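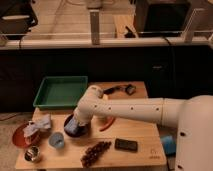
October 5, 2020

Slept badly, got up too early, and decided today was the day I'd deal with the table. Colette Texier is coming over from Plollonville with her big soup pot and she'll want somewhere to put it down! I've been saying I'd sort that stuff out since July, and every time I sit down I end up reading old mail instead.

Anyway. Coffee first, then a long phone call with Josué Portela, who is still trying to sell me his Vetberg bookcase (81 dollars, down from whatever it was last week). I said I'd think about it. I won't.
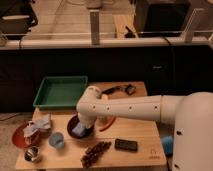
He also wants his casserole dish back, and I'm almost sure it went to my sister's in Castura with the pie. I'll have to call her - not tonight. It rained for most of the lunch hour, so I skipped the walk and had toast standing up.
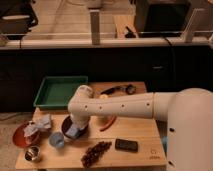 Colette says a table should be cleared down to the wood before you decide where anything lives. I'm not that strict. The little metal cup can go in the cupboard with the glasses, and the green tray would be good for letters if I ever answered any. Phone goes on the shelf, or I'll be looking at it all through supper. She gets in at 10 past six, and I still haven't bought bread.

Search this diary Go
Contact | © 2020 | Back to top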